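Keeping a paper diary again
30 January 2023

I stopped keeping a diary when I was 26, the year I moved to Mollska and decided I was far too busy for that sort of thing. I had a stack of them by then, all written in whatever biro was nearest, and I put the lot in a suitcase and didn't open it until last June, when I was hunting for a spare blanket. Well, the blanket had to wait. I sat on the landing floor and read until my feet went numb.

What surprised me was how dull they were, and how much I loved them for it. Pages and pages about bus times and soup! A long complaint about the wallpaper in my first flat in Stalerau, which I'd completely forgotten and can now see as clear as day.
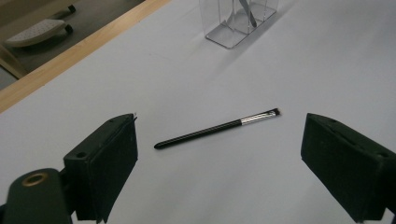
So I've started again, in a plain notebook from Limsakul (the stationer's by the bridge, not the café of the same name), and my only rule is that I write before bed, even if it's just a line or two. Some evenings a line is all I manage. When I'm stuck I pick one small object and write about that until something else turns up — a slim brush with a glossy black handle and a silver collar did very nicely one night, and by the bottom of the page I was on to my grandmother's dressing table and the smell of her face powder. I hadn't thought about that powder in years.

I've also been reading other people's diaries, which is a lovely nosy habit to have in winter. My favourite so far is a little reprint I found in Flondov, kept by a miller's wife in 1832, who records the weather, the price of eggs and her low opinion of her brother-in-law, in that order, nearly every day. She skips 3 weeks in the spring without a word of explanation and then carries straight on with the eggs. I find that very cheering whenever I miss a night myself.
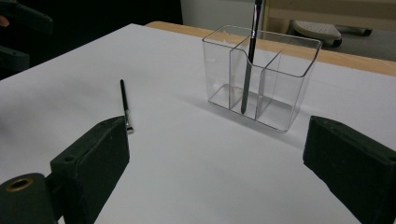

Clear organiser, long black brush in the middle section.

A few of you asked whether I go back and read the new one. Not yet, and I think I'd like to leave it until the notebook is full. I'm on my second pen already, and the pages have gone wavy at one corner where I put my tea down on them — the suitcase ones have the same marks, so I can't have changed all that much.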